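Against the Decorative Towel

My mother owned towels that no living person was permitted to use. They were ivory, with a satin band, and they hung in the downstairs bathroom from before I was born until the house was sold. Guests washed their hands, looked at the towels, understood somehow that the towels were not for them, and wiped their hands on their pants. I did it myself for eighteen years. I have seen a priest do it.

I bring this up because it's the season when people start getting their bathrooms ready for company, and I have opinions. I think the hand towel is the last honest test of a household. A living room can be bluffed. Anybody can shove the mail in a drawer and light something that smells like a fig. But sooner or later each of your guests will be alone in a small room with wet hands, and whatever you believe about other people will be hanging on the wall in front of them.

My friend Fidelina Yupanqui believes other people are animals. She has raised three sons, so she came by this fairly. In her bathroom there is one towel, brown, the brown of a UPS truck, and she replaces it every morning with an identical brown towel from a stack of identical brown towels. It's a good system and I admire it. I also dry my hands there with the feeling of being processed.

At the other end is the Stillitz school. Stillitz, if you've been spared the catalog, will sell you a set of 2 linen guest towels for more than I paid for my first bicycle, and they absorb water about as well as a placemat does. You push the moisture around. You leave with linty knuckles and a sense of having been in the presence of taste. The catalog that came in June had 15 pages of these, all on brass rings, all folded in thirds by someone with a ruler.

The ring is its own complaint. A ring gathers a towel into a wad, the wad never dries, and by Thursday it has the personality of a dishrag. The hook is the same thing with worse manners. What a towel wants is a bar. A plain bar, fixed to the wall at both ends, long enough that the cloth can spread itself out and get some air. 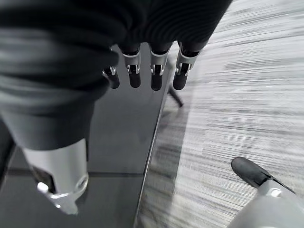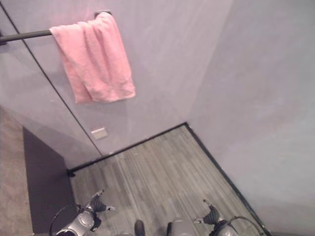
Tacoma, Wednesday, December 14, 2022

I'm for the pink one. A folded terry towel in a light salmon pink, a little wrinkled, on a dark metal bar against a pale lavender-gray wall. It has creases. Whoever hung it did not own a ruler, or left it in the other room. I look at that towel and I know I'm allowed to touch it, which is more than I could say for anything in my mother's house.

The color does a lot of the work. For ten years or so we have all been living in gray. Gray walls, gray floors, gray towels, as if we were trying to hide our homes from aircraft. I have nothing against a gray floor (mine is gray, I chose it, I stood in the store and said the word "driftwood" out loud). But a gray room needs one thing in it that has blood in its cheeks, and a towel is the cheapest way to do it. Pink has been out of favor in bathrooms ever since people took sledgehammers to their grandmothers' tile, and I think we were hasty. Pink is kind to faces. It is kind to a room with no window. Nobody has ever looked at a pink towel and felt they were being evaluated.

Then there's the matter of the fold. My neighbor Kheri Mussa, who spent years in hotel laundries before he went into insurance, holds that a towel on a bar should be folded lengthwise once and hung so the front comes down slightly lower than the back. He can talk about this for longer than you'd think. His argument is that a lower front gives the hand something to find, and a person with soap in one eye goes by feel. Mine is that one fold is the most you can ask of a family. Past one fold you are asking for origami, and the first person to use it will put it back wrong and feel bad, and the next person will see that it's wrong and conclude the household is in decline.

I tested his theory at home on a Vlachopoulos bath sheet, a wedding present I'd been saving for reasons I couldn't have defended. It's a fine towel. It's also the size of a sail, and hung by the Mussa method it reached nearly to the baseboard, where the cat took an interest. So I will add an amendment: the bottom edge should stay well off the floor. Buy the hand towel. Leave the bath sheet for people with tall walls.

Now I can hear the objection, since I've been hearing it from my sister for years. She says that a towel people use looks used. Yes. It does. It gets a damp patch and a slump in the middle, and after around 100 washings the pile starts to go and the hem begins to curl like a slice of old cheese. That is what it costs to let people dry their hands. The ivory towels in my mother's bathroom never slumped at all, and when we packed up the house and took them down there was a stripe of dust across each fold that you could have planted seeds in. My sister took them. They're in her downstairs bathroom. At Thanksgiving I wiped my hands on my pants.

So if you have people coming, here is what I'd ask of you. Take down the ones with the embroidered holly. Take down anything with a tassel. Go find the softest towel in the closet, the one you'd want if you were sick, and fold it once over the bar, and don't straighten it when you hear a car in the driveway. If it happens to be pink, I'd be glad to come over.

I can bring a pie. I'll need to wash my hands after.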